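Progress report to the Gavalas Fund
Olusik oral history and song archive, second reporting period
Prepared by Vira Kobzar, 2020-11-22
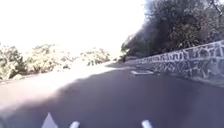

The grant covers three pieces of work: recording older residents of the Olusik valley, transcribing what they tell us, and placing copies in the library at Bumow. Recording is finished. Transcription is behind schedule. The library copies have not been started.

Recording
We recorded in Olusik and the two upper villages. Most people preferred to be recorded at home, and several asked for a second visit after remembering songs they had left out. We agreed to these, and it pushed the end of recording back by three weeks. The wedding songs are better represented than we planned for. The work songs are thin. Only two singers knew any of the haymaking set, and they disagree on the order of the verses, so we have kept both versions.

Transcription
The first transcriber left in the summer to take a full-time job. Her replacement reads the valley dialect well but needed time to learn our spelling rules. We have now written these down in a short guide, which should have been done at the start. The catalog stands at 900 entries. Of these, 50 still lack a signed consent form and are closed to users until we have one.

Budget
Travel came in under the approved amount. Transcription will go over. We ask permission to move 500 from travel to transcription within the same total. The 3,000 set aside for storage and copying has not been touched. Ivberg quoted for the drives and has agreed to hold the price until the end of January.

Problems
Two early interviews have a loud hum from a refrigerator. One was repeated. The other speaker has moved to her son's and we have not reached her yet. The recording can be understood but is not good enough for the listening desk.

Next period
Finish transcription of the Olusik interviews, then the upper villages. Collect the missing forms. Order the drives from Ivberg. Agree with Bumow on which recordings may be played without an appointment. The library has asked for a printed index as well, and this was not in the original plan. We will send a cost for it separately.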